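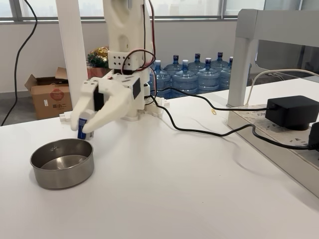
Bras imprimé en 3D équipé d'une pince à deux doigts, tenant un petit objet bleu et blanc au-dessus du bord d'un bol en acier inoxydable.

Pekeo est un banc d'essai destiné à la comparaison de pinces pour petits bras robotisés imprimés en 3D. Il a été mis au point à Urport par Séverine Deschamps et Sutrisno Santoso, au sein de l'atelier Climildale. Le nom désigne à la fois le protocole de mesure et le jeu d'objets qui l'accompagne.

Historique

Le projet est né d'un désaccord sur le choix d'une pince pour un bras de table. Deschamps défendait des doigts longs et courbes, Santoso une pince parallèle à mors courts. Les premiers essais, menés en août, se limitaient à soulever un objet et à le reposer au même endroit. Les deux pinces obtenaient des résultats presque identiques et l'exercice fut jugé trop facile.

Bernadette Jacquet proposa alors d'ajouter un récipient. Le passage au-dessus d'un rebord oblige le bras à lever la charge, puis à ouvrir les doigts sans heurter la paroi. La première version écrite du protocole a été diffusée le 1er mars 2024.

Protocole

Un essai comprend une saisie, un transport et une dépose dans un bol en métal. L'objet est placé à la main sur une table blanche, à un endroit tiré au sort parmi les positions repérées. L'opérateur ne touche plus à rien jusqu'à l'ouverture des doigts. Une série complète compte 200 essais par pince, toujours avec le même bras et le même contrôleur.

L'essai est compté comme réussi si l'objet se trouve dans le bol à la fin du cycle. Un rebond sur le bord suivi d'une chute à l'intérieur est accepté - ce point a été discuté et reste signalé à part dans les relevés. Les essais interrompus par une coupure d'alimentation sont refaits.

Pinces comparées

La pince à doigts courbes, dite Huet, possède deux doigts effilés qui se referment par leurs extrémités. Elle convient aux objets étroits et dégage bien la vue pour une caméra placée de face. Ses pointes fléchissent sous les charges les plus lourdes du jeu.

La pince à mors courts est plus rigide. Elle demande une approche plus basse et touche plus souvent la table. Lors de la campagne principale, deux séries par pince ont été prévues, mais la seconde série de la pince à mors courts s'est arrêtée après 122 essais, à la suite de la rupture d'un engrenage. Le relevé porte donc sur 400 essais pour la Huet et 322 pour l'autre modèle.

Critiques

Monique Besson a reproché au protocole de mesurer autant le réglage du contrôleur que la pince elle-même. Washington Tavares a relevé de son côté que le bol poli renvoie des reflets gênants pour certaines caméras, et il utilise dans ses propres essais un récipient mat. Cette variante n'a pas été intégrée au protocole.

Voir aussi

Préhenseur
Impression 3D
Servomoteur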